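Havby, 28 hours in and I have opinions

October 21, 2023

Finished it last night, way too late. Quick post before work so forgive the mess.
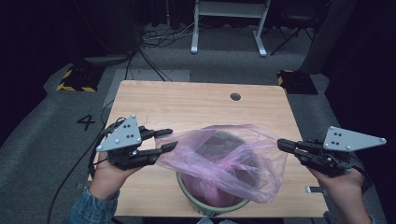

The good stuff

The map. Oh man the map. You start on this tiny dock with a lantern and a broken oar and the game just lets you go. No arrows, no chatty sidekick. I rowed straight into the fog and got eaten by somthing with too many teeth. Loved it.

Music is great too, mostly just cello and wind. I had the marsh theme in my head all through a dentist appointment. And the fishing! I never care about fishing in games and I did 9 straight nights of it before I even touched the second lighthouse.

The not so good

Combat. It's fine on the small stuff but the bosses are all the same trick - wait, dodge, two hits, wait again. The Drowned Bell took me 20 tries and I was bored by try five. Camera gets stuck behind the mast every single time you fight on the boat. How did that ship?

Also the inventory. Why can't I sort it. Why are bait and potions on the same page.

People keep comparing it to Zellum and I kinda get it, same lonely feeling, but Zellum had a real story under there. Havby has notes in bottles. Some are lovely, most are three lines about soup.

The ending

No spoilers. Ifeoma hated it, I teared up a little. Get the last lighthouse lit first, trust me, its a different final scene.

Score

I don't really do scores but fine, an 8. Would of been a 9 with a better camera.

Still missing a bunch of shells, 61 found so far and the counter won't say how many are left. If anyone knows where the marsh ones are hiding please leave a comment. Starting Bedoya next, probably this weekend.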